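Netcode on a small budget: Pieter Mulder on Daluveck

September 20, 2025

Daluveck is a top-down arena game for phones, built by the small studio Midon. Matches run for 3 minutes with up to 15 players. Pieter Mulder wrote the network layer, and most of our talk was about what happens between a tap on the glass and a hit on the server.

The server ticks at a fixed rate and the phones do not. "A phone that gets warm will slow itself down, and you can't stop it," Mulder said. "So the simulation can't depend on frame rate anywhere. Early on, dash distance did. Players on older phones dashed shorter and thought the map was bigger."

Movement is predicted on the phone and corrected later. Shots are handled on the server, which rewinds the other players to where the shooter saw them. The rewind is capped at 190 milliseconds. Past that, the shooter has to lead the target.

"I tried higher caps," he said. "You get killed behind walls. People forgive a miss – they don't forgive dying in cover."

The cap caused trouble on one map, Baxter, where the central corridor has nine doorways and most fights happen at close range. Mulder's fix was to leave the rewind alone and change the doors, which now take slightly longer to block a shot after a player passes through. He described it as a level design patch for a network problem.

Matchmaking went through a bigger rewrite. The first version sorted by skill and then by region. The current one, called Privum inside the studio, sorts by measured delay first and widens the skill range as the wait grows. Empty slots are filled with bots.
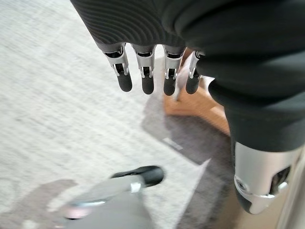
"The bots read the same input packet a player sends," Mulder said. "Stick angle, button bits, tick number. They have no special access. If a bot can't do something, the packet can't carry it."

Replays came almost free from that choice. A match is stored as a random seed plus the list of inputs, and the viewer runs it again from the start. The drawback is that any change to the physics breaks old files, so each replay carries a build number and is dropped when the build changes.

Asked about controller support, he said it works on the test branch but aim assist is not settled. Touch players get a small pull toward targets, and the same values feel too strong on a stick. The next update leaves controllers out and changes reconnects, so that a player who loses signal can rejoin the same match with health and ammo as they were.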